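**Ticket 171 – letter transcriptions attached to the wrong writer**

Opened: 2018-01-04
Project: Seris (royal family letters, 19th century)
Status: open, partly fixed
Priority: normal

Reader reports that the search page for letters by the Duchess of Kent returns letters written *to* her. Checked with three searches and got the same result each time. Some 38 records are affected, all in the Pradham deposit.
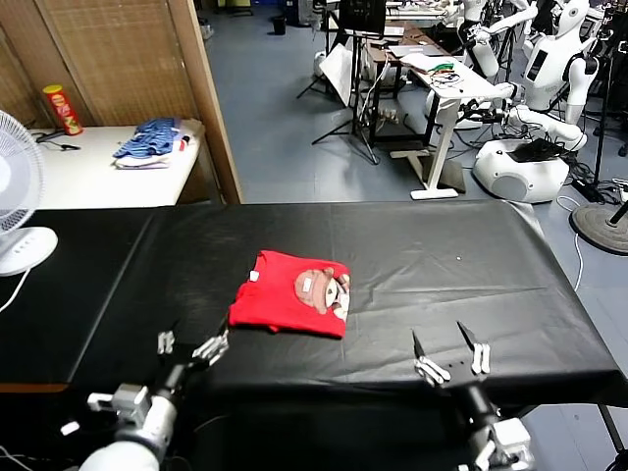
*Red T-shirt, folded, on the black table cover.*

The sender and recipient columns were swapped when the deposit was loaded in March. The sheet from Pradham puts the recipient first. Our loader expects the sender first and doesn't read the header row. The older Mazandarani sheets are in our order and loaded correctly.

Tried so far:

1. Re-ran the loader on a test copy with the columns reversed. Names came out right.
2. Rebuilt the search index on the test copy. No change to the other 3,000 letters.
3. Compared the result with the scanned envelopes. All agree except seven.
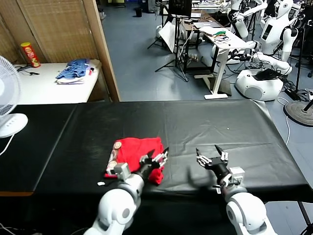
**Drillstead Digital Archives – Records Support**

The seven are drafts kept by the writer and never posted, so there is no envelope to compare. Two are signed with initials only. Left these as "sender uncertain" until somebody in cataloging can look at the handwriting.

A second problem showed up on the same records. Where the letter has only a day and month, the page fills in 1900 as the year – the Duchess died in 1861. The loader does this with any blank year. Set the field to allow blanks on the test copy and the page now shows "no year".

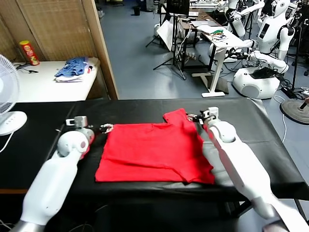
The sort order still needs work. Undated letters go to the top of the list, ahead of the earliest dated ones, and readers will take them for childhood letters. They should go at the end under their own heading.

Left to do:

- Move the column fix to the live site
- Fix the sort order
- Ask Pradham which column order the next sheet will use
- Reply to the reader once the live site is corrected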